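Zamthorpe P8 padded gripper: review
Reviewed by the Ustuncombe bench, 5 Dec 2024

The P8 is a two-position electric gripper with replaceable finger pads, sold by Zamthorpe for light service arms. We bought ours in April and have run it against the Antoniadis rubber-tipped unit we used before. Both were driven from the same Vurdale controller, firmware 305, with no changes to the arm.

Mounting is simple. The adapter plate lined up the first time, and the cable is long enough to clear the wrist at full rotation. The manual is poor. It gives the pad part number in two places and the two do not match.

Grip force is set in steps from 1 to 8. Steps 1 through 3 are usable on soft produce. Above 5 the pads compress fully and the setting makes little difference. We logged 261 picks on fruit, packaged goods and flat sheet stock. Failures fell into two groups: slips on smooth surfaces at step 1, and picks where the fingers collected something next to the target. The second group is the larger one — loose liners, bags and wrappers account for most of it.

Fruit in a lined bowl remains our standard test for that fault. Bananas are harder than apples here, as the stem is the only sensible grasp point and it often rests against the liner.
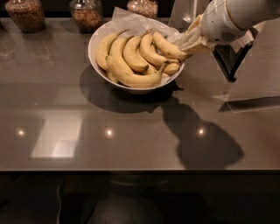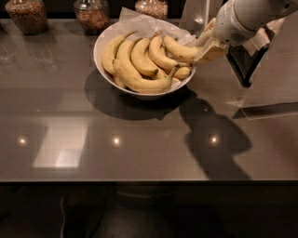 Same bowl, same counter, clear panel to the right.

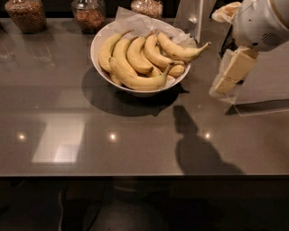
The Antoniadis fingers are narrower and get between objects more easily, but they mark ripe peel at any force we tried. The P8 pads left no marks at step 2. Clear acrylic is a problem for our depth camera with either gripper, and we enter those grasp poses by hand.

Pad wear is acceptable. We change them every 50 hours, mostly for dirt. Changing a set requires a 2 mm hex key and some patience with the lower screw, which sits behind the finger link. A spare set is not included at the base price.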